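We use cookies to keep this site running and to see which pages get read. Accept / Manage settings

Posted August 6, 2021
By Jihad Matar

How I Read a Hard Chapter: Report on My Summer Study Skills Project

So my project partner, Parviz Ghaffari, and I picked note-taking because we're both bad at it. I mean really bad! My notes from last year were a pile of half sentences and arrows pointing at other arrows, and Parviz had a habit of copying whole paragraphs by hand and then never opening the notebook again. Our instructor at the Indholm summer program said we could do anything that could be tried on real people and written up, and this seemed like something we'd get some use out of ourselves.

The question we started with was pretty simple. If you read a chapter and mark it up as you go, do you remember more or less than if you read it straight through and write a short summary from memory afterward? I figured marking would win. Parviz bet me a sandwich that it wouldn't.

What we did

We got 22 students from the program to sign up, and 20 of them made it to both sessions (one got sick, and one had a shift at work that he couldn't swap). We split them into two even groups. Everybody read the same text, a chapter on river trade from an old history reader, printed on plain paper with wide margins. They had 40 minutes with it. The markers could underline, color and write in the margins as much as they liked. The summary group just read, and when they were done they turned the pages face down and wrote whatever they could remember.

A week later, in July still, we gave both groups the same set of short questions. We'd written those before the first session, so we couldn't fit them to what people had marked (Parviz insisted on that, and he was right).

What came out

The summary group did better. It wasn't a huge gap, but it was there on nearly every question, and it was biggest on the ones asking why something happened. On names and places the two groups were close to even. I owe Parviz a sandwich, and he wants the expensive one from Antal, the deli by the bus stop.

The part I liked best was going through the marked-up pages. Some people colored almost everything, and their scores were the lowest in the whole study. The two best scores among the markers came from students who hardly marked anything at all but wrote little questions to themselves in the margin, stuff like "who paid for this?" I hadn't expected that, and I'd love to try it again with a group that only writes questions.

Things I'd change

Twenty people is small. We also let everybody pick their own seat, so friends sat together and I'm pretty sure a few of them talked about the chapter during the week. And our text was a bit dry! One girl wrote "I fell asleep at the salt tax" on the back of her page, which I have some sympathy for. Next time I'd use two texts and have each group switch methods.

What I do now

I read a section, close the book and write a few lines, capped at 600 words for a whole chapter. I've stuck with color for one job only, going back later over the bits I got wrong.

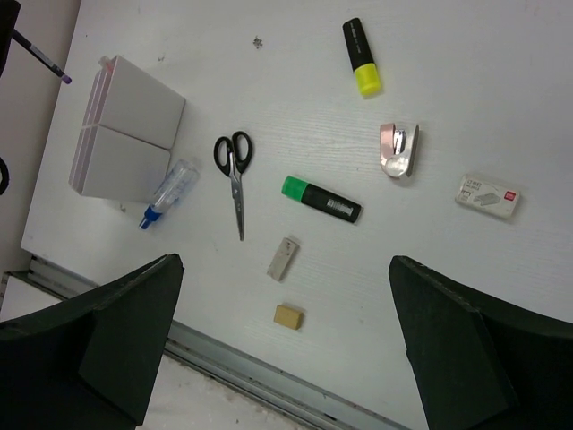

Thanks and sources

Thanks to everyone who sat through the salt tax, and to Parviz for doing all the scoring twice. The chapter and our question sheet are in the program binder, if anybody at Indholm wants to run it again with a bigger group.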